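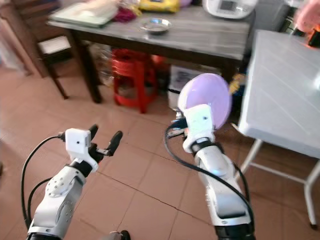

Can a two-armed machine clear up after a meal yet? Parts of it, slowly, if the crockery is light and someone is standing near the stop button.

Notebook, Viltville kitchen, December 27, 2024

Plates today. Lavender plate in the right gripper, held upright, left gripper open and free. I wanted to settle whether the upright grip is worth keeping, as the Elov people keep asking for a flat carry and I keep saying no. After a full session I still say no, but with less confidence than I had in April.

Upright carry: the fingers close on the plate near the rim and the friction does the rest. Good for an empty plate. No use at all for a plate with anything left on it, so scraping has to come first and we have no scraping routine. I scraped by hand. That should go in the report as a human step, because last time it was left out and Seixas read our numbers as a whole clear-up.

Grip force is at 40 on the controller's scale. Lower than that and the plate turns in the fingers when the arm speeds up. Higher and I don't like the noise it makes. Pokent's default is well above ours and I would not use it on anything china.

Timing. A plate from table to rack takes far longer than I would take myself, and most of that is the approach, not the carry. The arm goes in, stops, corrects, goes in again. 2 corrections is normal. On the worst try I counted 7 and then stopped it. Reflection off the marbled table top may be part of the trouble, as the depth reading was poor on that side all morning. To test: same plate, same spot, a plain cloth laid over the top.

The small metal dish is still not solved. It is shallow, it is shiny and it slides when touched. Pushing it to the edge of the table and taking it from there works by hand control but I don't trust it to run alone. Left for now.

Bags and packets we don't attempt. The magenta bag can stay where it is until somebody has an idea about soft things. Same for the stool under the table - moving furniture to sweep is a separate job and needs a stronger wrist.

Cable on the right wrist: it hangs across the front of the arm and I want it re-routed before the next long run. A clip further back would do. The left one loops out to the side and gives less bother.

On the general question, which came up again over lunch: I would let it move empty plates in a kitchen where I was in the next room. I would not let it near glass, or hot pans, or a table people are still sitting at. The makers' videos show all three. We have some 200 logged tries now, mostly plates and cups, and I can't find one in the log that went from a dirty table to a clean one without a hand in it somewhere.

Next: cloth test, then cups with handles, then write up the scraping problem properly for Elov. Battery for the stop button wants changing too.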